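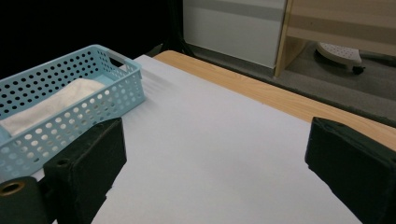
The woman who runs the wrapping table at Dobre has been folding paper over other people's purchases for almost 20 years, and she would like it known that she doesn't enjoy ribbon. "Ribbon is what people use when the corners are bad," she says. We met on a Thursday, before the shop opened, in the back room where the work gets done. She lays white paper over most of the table and leaves a strip of the pale wood bare along one side, and at the left, sitting partly on the paper, goes a light blue plastic basket with rows of round holes in it. The basket has its place and she has views about people who move it.

"The first thing anybody does when they help me is pick that up and put it on the floor," she says. "Then they spend the rest of the day bending over."

Dobre sells housewares, mostly the kind bought for someone else. The wrapping is free, a policy she describes as "very generous of them, considering who does it." In a slow week she gets 47 packages. In May, when the weddings start, she has had 100 by Wednesday night, a good share of them salad bowls.

She is not fond of the salad bowl. "It's round, it's wide, it has no opinion about which way is up. You're wrapping a hubcap." Her answer is to put it in a box, and if the customer says a box looks impersonal, she puts it in a box while the customer is looking at candles.

The paper is her one extravagance. It comes from Flinier on a wide roll, plain, with nothing printed on it. For a while the shop bought from Plollska, whose paper had a silver pattern that looked fine until two edges met. "You'd get half a star, then half of a different star. I lay awake." She went to the owners and asked for plain. They asked whether plain wouldn't look cheap. She wrapped the same teapot box in each and left them both on the counter without comment, and the next order was plain.

Her method, as far as she'll admit to having one, starts with cutting too little. Most people cut a sheet big enough for a refrigerator and then try to lose the extra at the ends. She sets the box down, rolls it over once in each direction, and cuts where it stops, plus the width of her hand. "If you've got a small hand, borrow one."

Does it bother her that all of it gets ripped up? She looks at me as if I'd asked a cook about lunch.

"I had a man come back and say his mother-in-law opened it so carefully she kept the paper. Five years she's had it in a drawer. I thought, well, that's a waste of good paper."

She learned the trade at Getard, a department store across town that had a whole floor for it and a supervisor who checked folds with a ruler. She left over a disagreement about bows. I asked who won.

"I don't do bows," she said, and went to unlock the front door.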